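Thread on choosing a kitchen worktop, mostly for people who asked me after the move to Ullton. Long one. 9/17/24

We had the old worktop for years and hated it for all of them. Dark brown, very shiny, showed every crumb and every hand mark. When we finally had the money to change it I thought I'd have it sorted in an afternoon. It took until the clocks were nearly due to go back.

First thing. Measure the run yourself before you go into any shop. Depth as well as length. Our walls are not straight and the depth at the window end is different from the depth at the cooker end. The shop in Drellport asked for one number and I only had one number, and it was the wrong one.

Second thing. Ask what the price includes. One quote looked far cheaper than the rest until I found it left out the sink cut-out, the joint at the corner, taking the old top away and the delivery. By the time those were added it was £200 dearer than the one I'd ruled out.

Samples. Get them, and get the biggest ones they'll give you. A little square the size of a coaster tells you the colour and nothing else. With anything veined you could be holding a plain bit, or the one dark streak in the whole sheet.

I kept mine on the side for two weeks. Moved them about. Looked at them in the morning, then with the big light on, then with only the light under the cupboards. The one I liked best in the shop went green in the evening. My husband said it didn't. It did.

Spill things on them. Tea, beetroot, turmeric, oil. Leave it overnight and wipe it off with whatever you'd normally use. The pale oak effect kept a yellow ring from the turmeric and that was the end of the pale oak effect.

On colour. I went round and round between white, which I thought would look clean, and something dark again, which I knew wouldn't. Grey with a marble pattern was in the middle and I'd been ignoring it. I thought it would look like a hotel bathroom.

What changed my mind was seeing it over a larger area with plain white behind it. The pattern settles down when there's more of it.

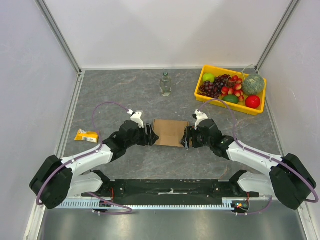
Grey marble pattern with plain white walls on three sides.

If you go for a pattern like that, keep the walls quiet. We had a patterned tile picked out for behind the cooker and I cancelled it. White paint, the wipeable sort, and a plain upstand. I can always add tiles later if I get bored.

Ask about repeats too. Printed patterns repeat, and on a long run you can end up with the same vein turning up again a bit further along. Trygve Aasen, who fitted ours, laid both lengths out on the drive and turned one end to end so the same mark didn't land either side of the sink. I would never have thought of it.

Joints. Ours is an L shape so there was always going to be one. I asked for it to be away from the sink and he agreed that was sensible. Near a sink the joint gets soaked all day and that's where the old one had swollen up like bread.

Edges. Square edges look smart and hurt more when you catch your hip. Rounded ones send spills straight down the cupboard doors. I went square. I have had the bruise.

Real stone – I did look. Went over to Drisport to a yard that does it. Lovely stuff, and the man was very patient with me. But our base units are old and he said he'd want them strengthened first, and that put it out of reach. I have no regrets, or only when I roll pastry.

Someone replied asking about the range we picked. It's called Amundsen. I have no idea why. There is nothing polar about it.

Lead times. I was told 6 weeks and planned around that. If you're having people to stay, order earlier than you think. We washed up in the bath for longer than I'd like to admit, and Cormac Ó Flaithearta next door let us use his kettle on the day the water was off. He has had a cake for it.

Day of fitting. Empty the cupboards underneath, all of them, even if they say you needn't. The dust gets in everything. I left the baking drawer and I'm still finding bits in the cake cases.

Put £200 by for the plumber if your fitter doesn't do taps. Ours doesn't. The old tap wouldn't go back on either, as the new top is thicker, so we needed a longer fixing as well.

Looking after it. Warm water, a drop of washing up liquid, dry it off. I've stopped buying sprays. Don't put pans straight on it whatever the leaflet says about heat. We've got an old bread board by the cooker for that.

Things I'd do differently. I'd have had the sockets moved while it was all bare. I'd have gone for a deeper upstand behind the sink. And I'd have taken the samples home in July.

Still to do: seal along the back by the window, where the wall bows out and leaves a gap. He's coming back for that in October. I'll add to this once it's done, and I'll look up the name of the sealant for whoever it was that asked.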